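Mekcombe Community Help
Home and Workshop Automation

Can a machine take over the laundry in a shared residence?

Posted by Wirdale Residents' Office, 17 Oct 2024

Our residence has 11 apartments and one laundry room with stacked machines. Management has asked this office to advise whether any robot now on sale could load, unload and fold without supervision. We would appreciate replies from members with direct knowledge. The budget is modest, and the room is open to residents at all hours.

dustik_support_desk

No, not without supervision. Washing and drying have been automated for decades; the work that remains is handling the cloth. A towel never lies the same way twice, and a sock left at the back of a drum is hard for any machine to find. Folding machines exist for commercial laundries, but most need a person to feed them each item. For 11 apartments, a wash-and-fold contract would be the more sensible purchase.

old_lathe_3722

Agree with above. We looked at one for the shop floor in May and passed. Sweeping is fine, sorting parts is fine if they are all the same. Anything soft, forget it.

Venckus Facilities Group

The previous replies are fair, although progress should not be dismissed. Humanoid machines can reach doors at different heights, and that matters with stacked units. Before considering a trial, we recommend measuring the clear floor in front of the appliances and deciding where the basket will stand. Trailing cables must also be kept away from any route that residents use.

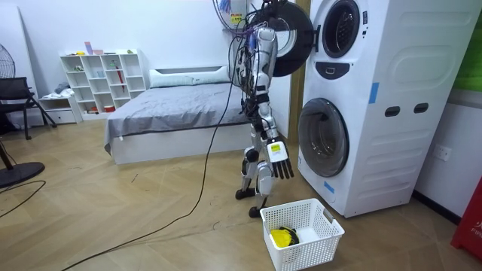
Humanoid robot at a stacked washer-dryer, upper door open, basket on the floor.

We advise our own clients to allow 15 minutes of staff time per load during any trial – more if bedding is included – and to keep a person in the room throughout. Ask the supplier for results on mixed loads, over at least 100 cycles, before signing.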